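Mosaikfliesen im Bad neu verfugen - so klappt es auch beim ersten Mal

Fugen sind eine unterschätzte Sache. Man kann die schönsten Fliesen der Welt haben, und wenn dazwischen alles bröselt und grau-gelb angelaufen ist, sieht das ganze Bad müde aus. Umgekehrt wirkt eine alte Wand mit frischen Fugen fast wie neu! Ich habe das inzwischen schon an mehreren Wänden gemacht und freue mich jedes Mal wieder auf den Moment, in dem der Schleier abgewischt wird und die Farben herauskommen.

Bei Mosaik ist der Fugenanteil viel höher als bei großen Fliesen. Das heißt mehr Arbeit, aber auch mehr Wirkung. Plant für ein kleines Bad ruhig 2 Tage ein, einen fürs Auskratzen und einen fürs Verfugen. Wer alles an einem Abend durchziehen will, ärgert sich hinterher.

Was ihr braucht

Fugenkratzer mit Hartmetallblatt, dazu ein Ersatzblatt
Staubsauger mit schmaler Düse
Fugenmörtel für schmale Fugen, 5 kg
Fugbrett aus Gummi
Schwammbrett und einen zweiten, feinporigen Schwamm
zwei Eimer
Malerkrepp und Abdeckvlies
Schutzbrille, Staubmaske, Handschuhe
Sanitärsilikon für die Ecken

Beim Mörtel bin ich nach einigem Ausprobieren bei Prondier gelandet, Farbton Silbergrau. Der lässt sich schön cremig anrühren und zieht nicht zu schnell an. Jeder andere Fugenmörtel für den Feuchtbereich geht natürlich auch, achtet nur auf die angegebene Fugenbreite. Bei Mosaik liegt sie oft bei 2 mm, und ein grober Mörtel für Bodenfliesen lässt sich da kaum sauber hineindrücken.

Schritt 1: Auskratzen

Klebt zuerst Armaturen und Türrahmen ab und legt den Boden mit Vlies aus. Den Abfluss bitte auch zukleben, Mörtelreste in der Leitung sind wirklich kein Spaß. Dann geht es mit dem Kratzer los. Immer erst die senkrechten Fugen einer kleinen Fläche, danach die waagerechten, mit wenig Druck und lieber ein paar Zügen mehr. Der alte Mörtel muss nicht bis auf den Grund raus, aber gut die Hälfte der Fliesenstärke sollte frei sein, damit der neue genug Halt hat.

Elektrische Geräte gehen schneller, klar. An Mosaik würde ich sie trotzdem nur mit ruhiger Hand und auf niedriger Stufe benutzen. Einmal abgerutscht, und drei Steinchen haben eine Macke. Vor allem Glasmosaik verzeiht da gar nichts.

Lockere Steinchen nehmt ihr jetzt heraus, reinigt die Rückseite und setzt sie mit etwas Fliesenkleber wieder ein. Über Nacht trocknen lassen, dann erst weitermachen.

Schritt 2: Reinigen

Alles gründlich absaugen, auch die Fugen selbst. Danach mit einem feuchten Schwamm abwischen. Kalk und Seifenreste gehen mit einem milden sauren Reiniger weg, ich nehme dafür den von Mernura. Vorher die Fugen gut wässern und hinterher mit viel klarem Wasser nachspülen. Bei Marmor und anderem Kalkstein ist Säure tabu! Da hilft nur ein neutraler Reiniger und etwas Geduld.

Schritt 3: Die Farbe aussuchen

Mein Lieblingsteil. Helle Fugen machen eine Fläche ruhig und luftig, dunkle zeichnen jedes einzelne Steinchen nach. Bei bunt gemischtem Mosaik mit hellen und dunklen Tönen nehme ich gern ein Grau, das irgendwo am helleren Ende der Mischung liegt. So bleibt das Muster lebendig, ohne zu flimmern. 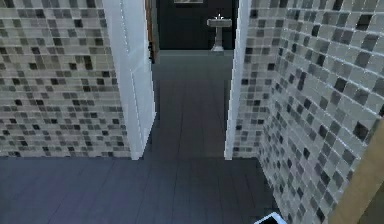
Reines Weiß sieht am Anfang toll aus, ist in der Dusche aber eine Diva. Wenn ihr unsicher seid, verfugt eine kleine Probefläche an einer Stelle, die später hinter dem Schrank verschwindet, und lasst sie ganz durchtrocknen. Nasser Mörtel ist immer deutlich dunkler als trockener, davon darf man sich nicht erschrecken lassen.

Schritt 4: Verfugen

Wasser in den Eimer, Pulver dazu, rühren, kurz reifen lassen, noch einmal rühren. Die Masse soll wie fester Joghurt sein. Rührt nur so viel an, wie ihr in 40 Minuten verarbeiten könnt, und streckt anziehenden Mörtel nie mit Wasser. Der reißt später.

Die Wand leicht anfeuchten, dann den Mörtel mit dem Fugbrett diagonal einarbeiten. Diagonal deshalb, weil die Gummikante sonst in die Fugen rutscht und sie wieder auszieht. Arbeitet von oben nach unten und nehmt euch überschaubare Flächen vor - bei Mosaik lieber klein anfangen. Überschuss gleich mit dem steil gestellten Brett abziehen.

Schritt 5: Abwaschen

Sobald der Mörtel matt wird und beim Fingertest nicht mehr klebt, kommt das Schwammbrett dran. Gut ausgedrückt, kreisende Bewegungen, oft auswaschen. Nach dem ersten Durchgang noch einmal mit frischem Wasser und dem feinen Schwamm diagonal darüber. Den letzten grauen Schleier poliert ihr später mit einem trockenen Tuch weg, und dann leuchtet das Mosaik plötzlich wieder!

Schritt 6: Ecken und Anschlüsse

In die Ecken und an den Übergang zu Boden und Wanne gehört kein Mörtel, dort arbeitet das Material. Also Silikon im passenden Farbton, nachdem die Fugen durchgetrocknet sind. Beide Seiten abkleben, gleichmäßig spritzen, mit Glättmittel abziehen und das Krepp sofort entfernen. Mit dem Duschen wartet ihr so lange, wie es auf Mörtelsack und Kartusche steht.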